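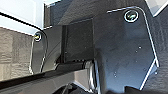 6 min read

Plisuria two-finger gripper, bench series

For small shops that want a machine on the boring half of the job and people on the rest. Fits the Vulach arm out of the box, other arms with the adapter plate (sold separately, see bottom).

Price: 2684, gripper only. With wrist camera and cable set, 1355 more. Shipping from our Plitcombe shop, allow 9 working days. June is slower, we close for stock count.

What you get

Gripper body, two dark finger plates, one screw at the top of each plate to check when you do the weekly look-over. Hex key in the bag. Paper manual, short. Quick card for the wall, which most people end up using instead of the manual.

Wrist camera kit if ordered. Camera looks straight at the fingers, so whoever is on the bench gets the plates big on the monitor the whole shift. Operators asked for that. First version looked past the fingers at the table and everybody hated it - you could see the part but not what was holding it.

What it does at work

Picks up, holds, puts down. Sorting, bagging, loading a tray, holding a piece still while a person does the fiddly bit. Two plates close on the part, open again. Good on soft goods, boxed goods, small housings. Bad on anything oily. Bad on thin sheet lying flat - needs an edge to get hold of. Don't buy it for glass.

Not a fast gripper. We get asked. If you want fast, buy a suction head, and then buy a second one for when the cups wear out.

What changes for the people on the bench

This is the part shops call about, usually after the purchase, so read it before.

We run the same unit on our own packing bench in Plitcombe. Before, three people packed, all doing the same reach and turn all day. Now one loads, one checks, and the third moves between the bench and the returns shelf. Same three people. Hours didn't change. The sore wrists mostly went away in the first couple months, and the complaints moved on to other things, mainly the noise of the arm going home and the standing around.

The standing around is real. A person who used to pack now waits on the arm some of the time, and waiting is more tiring than it sounds. Give the checker something to do at the bench. Labels, count slips, kit bags, whatever you have. Ours folds inserts.

Second thing, the breaks. The arm does not stop at 10:15 and people feel odd leaving it. Put a pause in the program at break time. We didn't at first and people were eating lunch next to the thing to keep it fed. Supervisor's job to set it, not the operator's, or it gets skipped on a busy day.

Third, who is allowed to stop it. Everyone. Write that on the wall card. New people wont press the stop unless they have been told in plain words that they can and that no one is going to ask them for a reason. Have them press it on day one, a few times, so it is not a big deal.

Pay is your business but we'll say it anyway - if somebody takes over setup and weekly checks, that is a different job from packing and should be paid like one. The Triantafyllou warehouse, one of our early buyers, made it a proper role with its own line on the schedule. They have had the same person on setup since. Another shop handed it to whoever was nearest and went through a lot of fingers.

Training

35 minutes for loading and stopping. Really. Most of that is letting people stand next to it until they quit flinching.

Setup training is longer, plan a full morning, and plan to do it again a few weeks later once they have real questions. First round they just nod. We do it over video or at Plitcombe, coffee is better in Plitcombe.

Teach two people. One gets sick.

Weekly look-over

Power off at the wall. Not pause, off.

Wipe both plates, dry cloth. The dark finish shows every speck and that's fine, specks don't hurt the grip. Grit does. Run a thumb along the edges with the power off and feel for burrs.

Check the screw at the top of each plate. Snug, no more. If you lean on the key you will strip it and then you are calling us.

Open and close by hand, slow. Should feel the same all the way. If it catches, stop and look for fluff or tape in the middle, down between the plates. Packing tape is the worst for this. Tweezers, not a screwdriver.

Wipe the camera window last, with a clean bit of cloth. Soft picture on the monitor is usually a thumbprint.

Sign the sheet. The sheet matters more than you'd think when two shifts share one arm and each is sure the other did it.

Lighting

People forget this one. A bright wall next to the bench will wash out that side of the camera picture while the plates stay dark, and then the operator is squinting at the monitor trying to see where the part is. Turn the bench, or shade the lamp, or put up something matte. Cheap fix. Do it before you start fiddling with camera settings, the settings reset after an update anyway (we're working on it).

Shiny parts under a lamp, same problem the other way around.

Questions we get

Will it replace someone? Depends on you. It takes over the reach and the grip. It does not notice a wrong label, a crushed corner, a bag that smells off. Shops that cut the checker call us in a month about returns, and there isn't a part we can sell them for that.

Can it run overnight alone? We say no. The arm maker may say different. We don't cover fingers damaged with no one on site, it's in the warranty sheet.

Can my people change the fingers themselves? Yes. Hex key, two screws, ten minutes the first time. Keep the plates as a pair, don't mix an old one with a new one or it closes crooked.

Does the camera record? Not unless you set it up to. Tell your people either way. Put it in writing and stick it up by the bench. A camera that shows up with no word about what it's for causes more bad feeling than the arm ever will, and we have had a unit sent back over excatly that.

Gloves? Thin ones fine for loading. No loose cuffs, no lanyards. Hair up.

What about people who don't want to work next to it? Ask them why first. Often it is the spot - back to the arm, can't see it coming. Swap the bench around. If it's still no, it's no, there is other work in any shop we've visited.

Loud? The gripper no. Arm, some. See the Vulach sheet.

Warranty and returns

One year on the body. Finger plates are wear parts, not covered, cheap. Returns inside the first month if it's clean and has all its screws. Please send the hex key back too. We keep running out.

Also needed

Adapter plate for arms other than Vulach. Spare finger pair, get one with the first order, you will want it on a bad day. Floor tape. Longer cable if your bench is deep - measure along the arm, not across the table.

Not included: arm, bench, stop button on a stand. The stand button is worth it if anyone works on the far side.

Ordering

Use the form or call the Plitcombe shop, mornings best. Tell us what the part is, what it weighs, and how many people work the bench now. That last one isn't nosy, it changes the layout we send you. A phone picture of the bench helps, messy is fine, don't tidy up first.

Lead time is on top of page. Spares go out same day if you call before 2.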